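FOR IMMEDIATE RELEASE

Fitotex to move all dye work to new Sârbu site, hiring opens now

29 December 2025

Fitotex, the plant-dye and workwear maker, will move all of its dyeing under one roof at the Sârbu site, the company said today. First shifts start in June. Three lines to begin with, same crew, same recipes, more floor.

The old dye house stays open until the move is done. No orders paused. Customers with open orders don't need to do anything. 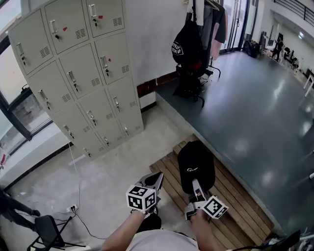
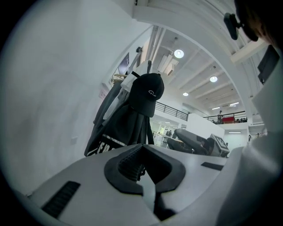 Inside, a black cap on a wooden pallet (first photo); grey-white equipment housing up close (second photo).

"We have been dyeing in one building and drying in another for too long," said Luminița Dumitrescu, managing director of Fitotex. "Carts across the yard in the rain. Everyone who works here knows what I mean. Sârbu puts an end to the carts."

What is moving: dyeing, rinsing, drying, color matching. What is not: cutting and sewing, which stay where they are. The front office too, at least through next year.

The site covers 2,137 square meters. Fitotex has a long lease with an option to buy. Terms are not being disclosed.

Jobs

Fitotex employs 136 people today. All of them keep their jobs, and anyone moving to Sârbu keeps their pay grade and years of service. New openings are mostly on the evening shift: dye operators, a lab assistant, two maintenance posts, forklift. Training is paid. No experience needed for operators, but you do have to be okay with the smell of madder root, it gets into everything.

"I started on the rinse tanks and I would do it again," said Radu Jitaru, who will run the floor at the new site. "If you can read a thermometer and show up, come talk to us."

A staff bus will run from the old gate at the start and end of each shift. Timetable to follow. Parking for bikes under cover, cars in the back lot.

New range

The first products out of Sârbu will be Dukurent, a line of work shirts, aprons and caps dyed with walnut hull, weld and madder. Dukurent was shown to buyers in small batches this year and sold out in two of the three colors. The walnut brown went first. The yellow took longer to get right, and Fitotex says the version going into stores is the fourth recipe.

Korkor Nutsugah, head of color at Fitotex, spent most of the year on it. "Weld is fussy. Change the water and you change the yellow," she said. "So we tested with Sârbu water from day one, in buckets, driven over in the back of my car."

Shirts will come in regular and long fits. Aprons one size. The caps have an adjustable strap. Prices will be announced with the spring catalog.

Retail partner Fellow will carry the full Dukurent range in its stores and online. "Our customers ask for work clothes that look better after a year then they did new," said Ruxandra Ilie, buyer at Fellow. "These do. I have been wearing the apron at home, which my family finds very funny."

Water and neighbors

Rinse water at Sârbu will be filtered and used again before it leaves the site. Fitotex will post test results at the gate each month and on its website. Residents on the access road asked about trucks at night. Answer: no deliveries after 8 pm, none before 6 am. That is written into the contract with the haulers.

An open house for neighbors is planned before first shift. Tea, a short walk round, questions. Kids welcome. Bring an old white T-shirt and the lab team will dye it, one per person please, cotton or linen only as polyester wont take the color.

How to apply

Send a short note with your name, phone number and the shift you prefer to the Fitotex hiring desk, or drop it in the box at the old gate. No cover letter. Interviews will be held at both sites.

Press contact

Bogdan Furtună, communications, Fitotex. Interviews with Ms. Dumitrescu and Ms. Nutsugah on request, mornings best. Dukurent fabric swatches can be mailed to editors, please allow a week.

About Fitotex

Fitotex makes plant-dyed fabric and workwear for shops, restaurants and trades. It dyes to order for other labels as well as for its own lines.

ENDS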